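**Bottled tea, side-by-side pours – tray layout and cup spacing**
Board: Tasting Methods > Ready-to-drink

---

**aschnyder** wrote:

I am writing a one-page procedure for comparing two bottled teas at the Vuvmont library tasting in May. The current draft:

1. Both bottles at room temperature overnight, caps on.
2. One tray, two cups of the same model, one cup at each end.
3. Each bottle stands on the table at its own end of the tray. Nothing but cups goes on the tray.
4. Pour 98 ml into each cup by scale. Cap the bottle before moving to the other one.
5. Smell both, taste left, water, taste right, water, then reverse the order.

The pair is a jasmine oolong on the left and a dark tea on the right. I want comments on steps 2 and 3. The cups are opaque and light blue, so color is not being scored.

Annelies Schnyder

---

**kettle_offset** wrote:

Step 3 is sound. I have seen more mix-ups from bottles parked behind the cups than from any other cause. Bottle left, cup left, no crossing over.

Step 2 I would change. If both cups are the same model and the same color, the only thing that identifies a cup is its position. Someone lifts both, sets them down again, and the session is void. Put a dot of tape under one of them.

---

**rdunmore** wrote:

Disagree on the tape. The wide gap is the identification. With the cups pushed together in the middle I would mark them, but not when each is at its own end.

I do have a problem with 98 ml. Why not 100?

---

**aschnyder** wrote:

98 is what our cups hold to the level I can carry without spilling. It has no other significance. I will write 100 if someone lends me larger cups.

Setup as drafted, before pouring:

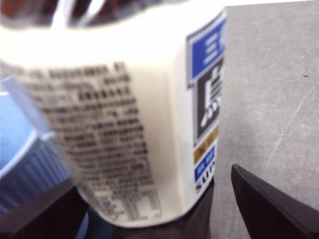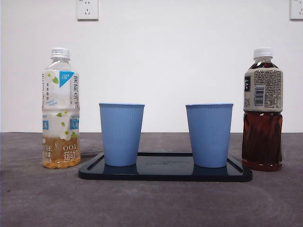
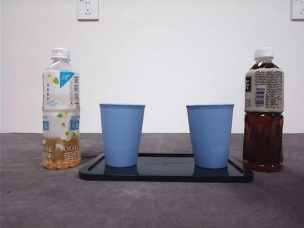
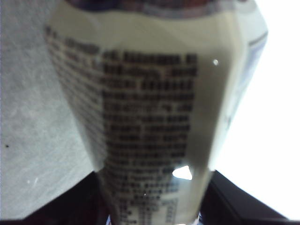 *Post last edited in May, 4:40 p.m.*

---

**kettle_offset** wrote:

Your oolong is down to a shallow layer and the dark tea is full nearly to the shoulder. Those are not comparable samples. Tea in a mostly empty bottle has a lot of air above it, and jasmine is the first thing to go. You would be scoring storage.

Step 0 should be: two unopened bottles, opened at the table.

---

**aschnyder** wrote:

Agreed for the session itself. The layout is what I was asking about, and the fill level does not affect where the bottle stands. Step 0 is added.

---

**malt_and_lint** wrote:

On the tray: dark and glossy is a poor choice. You get a reflection under each cup and every drop shows. I use a Velwood tray with a matte face at home and the cups do not slide on it either. A folded cloth would do the same job for free.

---

**rdunmore** wrote:

Drops showing is an argument for the glossy tray. If a pour goes wrong I want to see it. A cloth hides 2 ml without any trouble, and at a 98 ml pour that is a discrepancy I would like recorded.

The raised rim matters more than the finish. It stops a cup at the end position from being nudged onto the table.

---

**malt_and_lint** wrote:

If you pour by scale, the drops are already accounted for. The cup is weighed, the tray is not.

---

**rdunmore** wrote:

Only if the cup is on the scale during the pour. The draft does not say where the scale is.

---

**aschnyder** wrote:

It does not. New wording for step 4: "Place the cup on the scale, tare, pour, return the cup to the same end of the tray." One cup off the tray at a time. That also answers the earlier point about lifting both.

---

**kettle_offset** wrote:

Better. I would still tape one cup.

Separate question: are tasters allowed to read the labels? The jasmine one has flowers all over it, so anyone facing that bottle knows what they are meant to smell. The dark tea has its fine print and barcode turned outward, which gives away less. Either turn both backs to the table or sleeve them. Cut paper, 11 cm tall, one strip per bottle.

---

**aschnyder** wrote:

The tasting is open, not blind. People come to compare two products they could buy. I would rather keep the ingredient panels visible for anyone who needs to check them.

---

**hollis_w** wrote:

Sleeves are worth having on hand in any case. We ran an open session with the Fjeld cups last spring and half the table wanted a blind second round. There was nothing to cover the bottles with and we ended up using socks.

How much tea are you buying in total? For seven tasters at 98 ml you need just under 700 ml of each.

---

**aschnyder** wrote:

Seven is correct. 686 ml of each, so two bottles of each at the size I can get, with some left over. The revised sheet will have steps 0 to 5, scale position included, sleeves listed as optional. The tape is still open. If anyone has run identical cups unmarked with a group larger than four, post the number of mix-ups.

---

**kettle_offset** wrote:

Five tasters, unmarked, one mix-up, second round. The cups had been moved to make room for a plate of crackers.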